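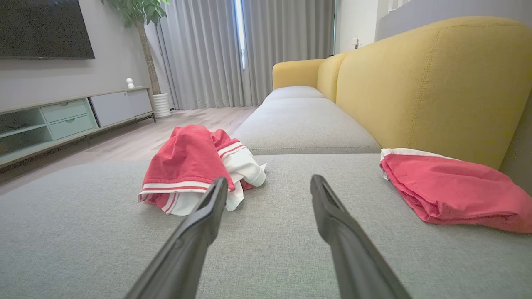
To: vumora-collect
Subject: Re: Episode boundaries and relabeling for garment folding

Replying to the message from Thursday, quoted in part:

> The spec says an episode starts when the first finger touches
> cloth. In the Gullau batch most operators start recording while
> the arms are still in the air over the sofa. Should we trim
> these, or change the spec? I would like one rule before we send
> anything to Stonero for labeling.

I would change the spec. The approach is part of the skill. If we trim to first contact, the policy never gets an example of choosing where to go down on a crumpled shirt, and that choice accounts for most of the failed grasps in our own tests. Proposed wording:

Start: both grippers open, clear of the cloth, garment at rest.
End: both grippers open, clear of the cloth, garment at rest.

The target for the sofa task stays at 4000 episodes. We have 2000 that pass the automatic checks (both wrist streams present, no gap in the joint log, gripper width recorded at every step). The checks say nothing about the quality of the fold.

Three points for operators, all of them from review:

Keep the other garments on the seat. A finished stack next to the work area is allowed and wanted. Do not clear it between episodes.

Do not restart after a missed grasp. Open, back off, try again, and let the recording run. Mark the episode "recovery" at the end. We have too few of these.

When one arm holds a corner under tension, the other arm should close on the cloth before the first one lets go. Overlap of the two grasps is what the segmenter uses to find the handover. Without it, the step is labeled as two separate picks.
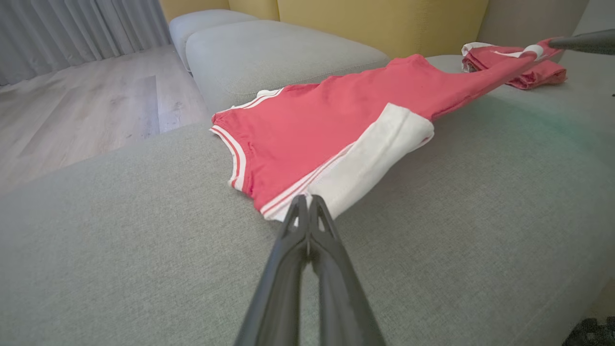

Makhubela: I agree on start and end, but the overlap rule will cost us data. In the batch I reviewed, several good folds have one arm releasing early because the fabric was already lying flat. I would keep those and fix the segmenter.

Fair point. The text above this line went out as a draft, and I have left the rule as written so the thread makes sense. Amended version: overlap is required only while the cloth is off the seat. If it is lying flat, either order is fine. The segmenter will need a height estimate for the held corner, which we can get from the arm pose without touching the video.

Still open: whether sleeveless tops get their own task label or stay under "shirt". The fold sequence differs by 2 steps in the current instructions. I lean toward one label plus a garment attribute, so that the split can be made later without a second labeling pass.

Please send objections to the list before the next batch is exported. The export script will use the new boundaries, and the old trim points will be kept in a separate column.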